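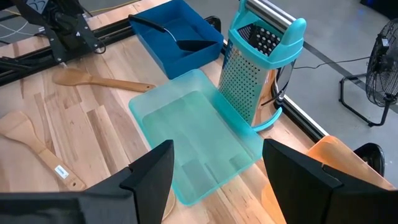 A box grater is a kitchen tool with several upright metal faces, each with holes of a different size or shape. It is used for cheese, vegetables, citrus peel and hard spices. Most box graters have a handle on the top and are open at the bottom, so the grated food falls inside and collects on the board or plate.

Flat graters are older than the box form. Early ones were made by hand from a sheet of metal in which holes were punched with a nail. The rough edges on the back side did the cutting. Later the factories made the same kind of holes with presses, and the price went down.

The large holes are used for soft cheese, carrots and potatoes. The small holes give a fine powder and are preferred for hard cheese. Many models have also a side with slots for slices.
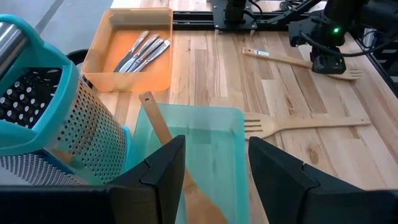
According to Annick Baudry, the finest side is the one which home cooks use least, and she advises a separate flat grater for lemon peel and nutmeg. Corentin Arnaud does not agree with this and writes that one good box grater is enough for a small kitchen.

The Boyer company sold a model with 3 faces, and Ornel followed with one that could be folded for the drawer. Both were made for over 35 years.

Cleaning is easier when the grater is rinsed soon after use, before the cheese becomes dry. 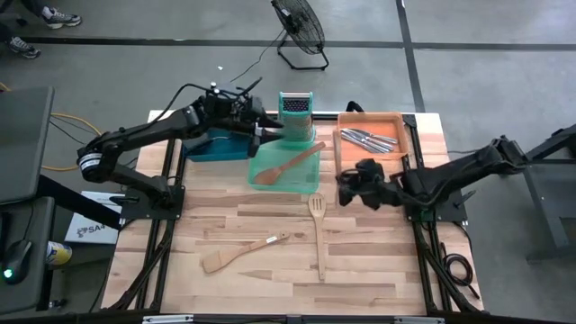 A brush should be moved in the same direction as the teeth, otherwise the bristles are cut. Graters of plain steel must be dried at once. When the teeth become dull, the tool is usually replaced, as sharpening at home is difficult.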